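Gidden Two-Arm Kit: Mid-Term Progress Report
Prepared for the Vutow Small Equipment Fund
September 2020

Hi all, and thanks for bearing with me on the timing of this one. You gave us the money to put the Gidden two-arm kit through its paces and tell you if it's worth recommending to the other labs on your list. We've had it up and running since February, so there's a fair amount to say, most of it good and some of it a bit grumbly.

Quick reminder of what the grant bought. The kit comes with two arms, grippers, a wrist camera, the front rail that everything bolts onto, the control electronics and a year of the Barredo software license. We paid for the table and the fabric walls out of our own budget, so those don't show up in the spending sheet.

Setup took longer than the manual promised (the manual is cheerful about everything). The rail was the fussy part. If it isn't square to the table, both arms inherit the error and you chase it for days, which we did! Once I shimmed one end and ran the calibration over again, things settled down nicely and we haven't had to touch it much.

The work itself is handling cups, beakers and pitchers, with a lot of clear and tinted stuff in the mix. I picked that on purpose. Every sales demo I've ever sat through uses wooden blocks, and our people pour things out of glassware all day long.
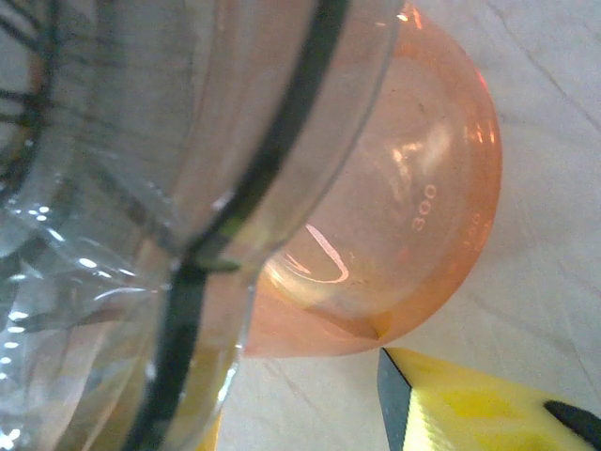
We've logged 200 trial runs so far, split between single-arm pickups and two-arm handoffs. Of those, 131 finished without me stepping in, and I count any touch of the stop button as stepping in, even when I was just being nervous. Another 44 stopped themselves with a grip error, and I ended the rest by hand. I'd call that decent for see-through objects. It's not good enough yet to leave running while I go to lunch, and I told the Gidden support desk as much.

Most of the grip errors come from depth. The software finds a rim just fine and then guesses wrong on how far away the wall is, so the fingers close early or nudge the thing sideways. Tinted vessels do better than clear ones across the board. I've been keeping a running note of which items cause trouble, and I'll send it with the final report so you can see the spread for yourselves.

One thing I really like is how the two arms share space. I was dreading collisions, with both grippers working over the same small patch of table, and the keep-out settings have been solid. You set a buffer distance once per gripper and the planner sticks to it. It does get timid when the buffer is wide (the arms will wait on each other like two people at a doorway), so I've narrowed it a bit at a time and saved each setting under its own name.

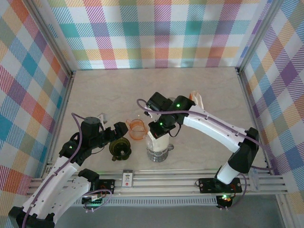 Can a lab with no robotics person on staff run this kit?

A lab could run it day to day, as long as somebody is comfortable following a calibration routine and editing a settings file. The first install is another story, and I'd want the paid setup visit written into any order you fund.

On money, we're in good shape. The only surprise was finger pads. The stock ones lose their grip sooner than I'd like, and I swapped over to the Jarkar pads, which cost more and have held up better so far. We've gone through 17 sets in total, counting both kinds. I'd like your okay to move what's left in the travel line over to spares. We obviously aren't going anywhere this fall.

Support has been friendly and a little slow. They answer emails, they know the product, and twice they sent me a fix for the version I wasn't running. The printed guide needs a better section on cable routing too. I ended up redoing ours after watching the wrist turn a few times and not loving how tight things got.
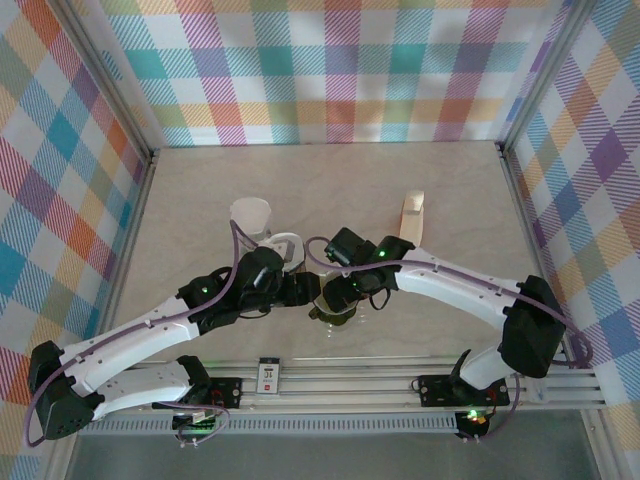
Both arms at the middle of the table, with the olive-green cup below the grippers.

Next up is a longer block of handoff runs with the narrow buffer, then a repeat of the clear-vessel set once the Barredo update lands. I'd also like to let a couple of bench staff try teaching a task from scratch, with me sitting on my hands in the corner. Please let me know on the travel money when you can, and I'll get the pads ordered.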